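Turnover and Restocking Assistant (part-time)
Bosside Short Stays, Retlow office
Posted Mon 19 August

Bosside looks after furnished rooms and small apartments that are rented by the week or the month. We are hiring two people to get rooms ready between guests. The job is mostly light work with the hands: unwrapping supplies, refilling holders, wiping counters, clearing out plastic and putting things back where they belong.

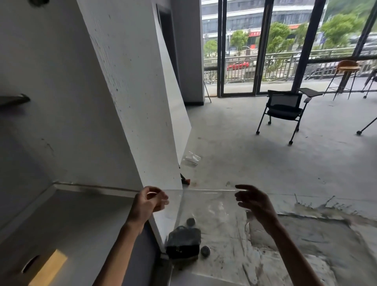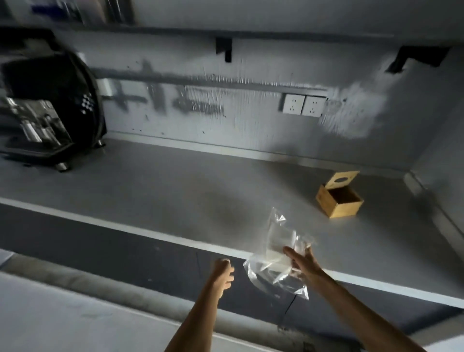
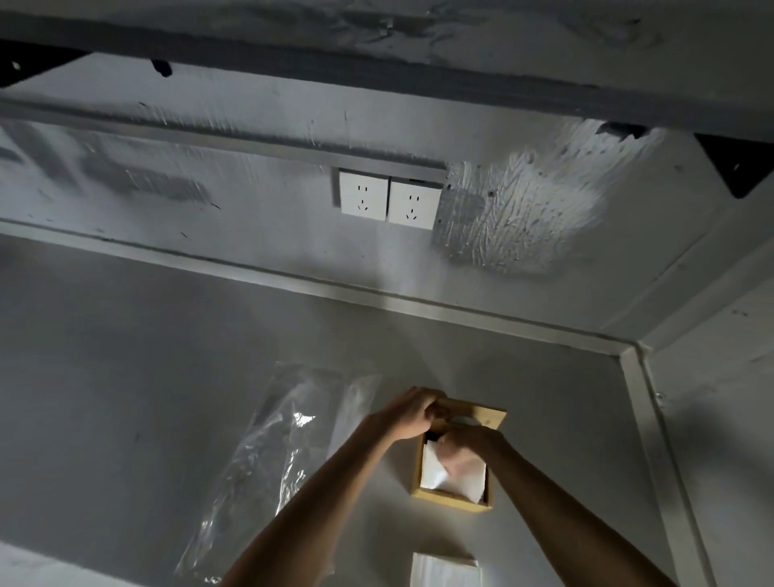

Handling plastic film and bags, and handling the tissues in a wooden box.

What you will do

You will work from a printed room sheet. Each sheet lists what should be in the room and where it goes. On a normal turnover you will:

Take supplies out of their bags and packaging
Refill tissue holders, soap, paper towels and coffee supplies
Wipe counters, desks, shelves and the fronts of cabinets
Fold up film and dust sheets that can be used again and bag the rest
Check that lamps and outlets work and write down any that don't
Sweep or vacuum the floor
Initial the sheet and leave it in the tray at the office

Tissues should sit flat in the holder with the folded edge facing out. Don't overfill. If a pack is too big for the holder, take a few out and leave them in the supply drawer.

Some of our units are being repaired or repainted. In those you may find boards and panels leaning against a wall, and you will be asked to help cover or uncover them with plastic sheeting. You will not be asked to paint, drill or do any electrical work. Scuffs and marks on walls go on the sheet. Please don't try to scrub them off with anything stronger than the cleaner we supply.

Bed linen is handled by a separate crew from Mindari Laundry, who come in before you. If they are running late, start on the kitchen.

Hours and pay

The job is 3 shifts a week, five hours each, starting at 10 a.m. Shifts are set two weeks ahead. At least one will fall on a weekend. There are extra shifts in June, when most of our long rentals change over, and you can take them or leave them.

Pay is $782 every two weeks for the regular 30 hours, before taxes. Extra shifts are paid at the same hourly rate. The first two shifts are training and are paid in full. Travel between units during a shift counts as work time. Travel from home does not.

What we need from you

You must be 18 or older
You can lift a full supply tote and carry it up two flights of stairs
You can be on your feet for most of a shift
You can read the room sheet and write short notes in English
You can get to Retlow by 10 a.m., by bus or your own vehicle

A driver's license is useful for the units outside town but you don't need one to apply. Housekeeping or stockroom experience is welcome. We have trained plenty of people who had neither.

We supply gloves, cleaning products, bags and an apron. Wear closed shoes with a grip sole. Long hair should be tied back when you are vacuuming. If you are allergic to a cleaning product, tell us which one and we will find a different one for your tote.

Guest belongings

Anything left behind by a guest goes in a clear bag with the unit number written on it, including chargers, open food containers and single socks. Bring it to the office at the end of the shift. Food that has spoiled can be thrown out, but note it on the sheet.

Where you will work

Most units are in the Cai Street building and the two blocks behind it. You will be paired with another assistant for the first month. After that you may be on your own for the smaller units, with the office on the phone.

How to apply

Fill out the one-page form at the Bosside office in Retlow, or ask the front desk to mail you one. A resume is fine but not required. Please put down the days you can work and the days you can't. Include one reference who is not a relative.

We will call everyone who applies. The interview takes half an hour and includes a short practice task in an empty unit, where you will be given a sheet and a tote and asked to restock a desk and a kitchen counter. Wear something you don't mind getting dusty.

Applications stay open until both positions are filled.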